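Bomis Bench 2 -- task planning software for parcel induction

Supplied by Hamavstead. Runs on the Aditz controller (sold separately, see below).

Bomis Bench decides what a two-handed robot does next at a parcel station: which parcel to take, which hand to use, which way up it should go and where to put it down. It does not move the arms itself. It hands a goal to the motion controller and waits to be told whether the goal was met. If you already have a planner you are happy with, you probably don't need this one.

We have stocked it since February, and we held off before that. The first version was sold on a demo with cardboard boxes, all square, all labelled on the same side. Our own stock looks nothing like that and we doubt yours does. Version 2 is the first we have been willing to put our name next to, with the reservations set out on this page.

What you get

Planner licence for one station
Station editor (desktop, Windows or Linux)
Label-side module
Log viewer
500 stored task templates, of which we would use a handful

The label-side module is the part worth paying for. It takes the camera feed and gives each parcel a face-up, face-down or don't-know result. Earlier planners in this price range had no "don't know", so they guessed, and the guess went down the line with everything else. The maker claims the module copes with creased film and glossy bags. In our trials it did well on matt bags and returned a lot of don't-knows on shiny ones. We prefer that to a wrong answer, but it will slow your line and you should plan for it. 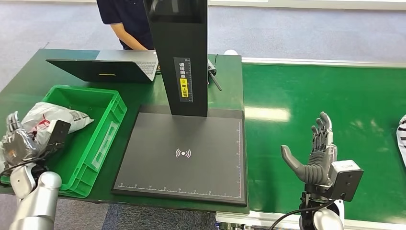 Orientation rules are set in the station editor, one per surface. You draw the surface, give it a name and say what must be true of a parcel before the hand lets go. A scanning column like the one on the green bench, with its printed notice asking for the shipping label to face up, is a single rule on a single surface, and the planner will not count a placement as finished until that rule is met. Crates and belts are separate surfaces and can be left with no rule at all. Bags are still the hard case. A crumpled white one with a glossy silver lower part, held in the left hand with its end over the rim of a crate, gives the planner very little in the way of edges to work from, and we would not promise a buyer a clean result on it without a trial first.

Bomis advertises "human-aware planning". Read the small print. The software can hold a task when a person enters a zone you have drawn. It is not a safety function, it carries no safety rating and it must not be used in place of one. Inès Delaunay, who tests software for us, asked for that sentence to go in bold on the box. The maker declined.

Specification

Stations per licence: 1
Hands per station: 2
Replanning time limit: 60 milliseconds, maker's figure, not checked by us
Log storage: 3,000 tasks, then the oldest are overwritten
Controller: Aditz only. Imrie support is "planned" and has been for a while
Network: wired. Wireless works but we won't support it

Things to know before ordering

The log viewer is good. It shows why a hand was chosen as well as which one, and you can export it as plain text.

The station editor is slow -- draw your surfaces once and leave them alone.

Moving a bench means drawing its surfaces again. There is no nudge tool.

Trial licences run for 60 days. Please use one, with your own worst parcels, before you buy. Licences cannot be returned once activated.

Availability: download, key sent by email. Trial keys on request from the Hamavstead software desk.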